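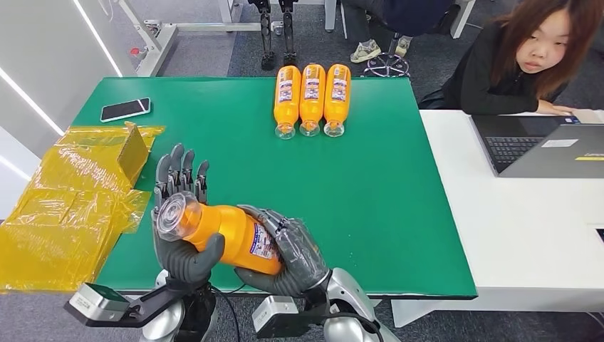 Handing Over with Two Hands

If you have been reading these notes for a while, you'll know we have been promising a proper update on Makar, our planning layer for two-handed work, and August 2018 seems as good a time as any to sit down and write it. The old planner treated each arm as a separate customer, which was fine for simple picking and pretty hopeless once both hands wanted the same bottle! Makar plans for the pair. It picks a grasp for each hand, checks the fingers against each other as well as against the table, and only then passes a path down to the controller.

We owe a big thank-you to our friends at Niazi, who sent us 92 recorded grasps to test against and were very patient with our questions (we had plenty). Their notes on bottles lying on their sides were especially useful, as our pose estimates used to flip cap and base more often than we liked.

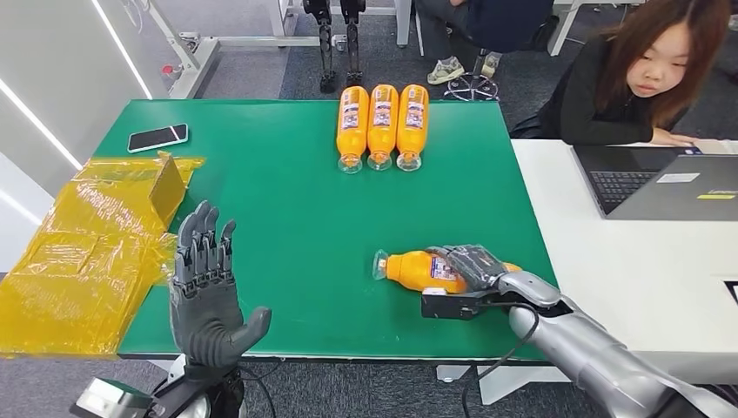
SOFTWARE NEWS

Makar now replans every 40 milliseconds while a hand is closing, so a bottle that rolls a little no longer sends us back to the start. The Cikham viewer has a new timeline too, with both hands drawn on one track, and it will open logs of up to 500 megabytes without complaint. Clear caps are still hard on the depth code, and we would dearly love to hear from any Mindillow members who have wrestled with the same thing. The next release is planned for December.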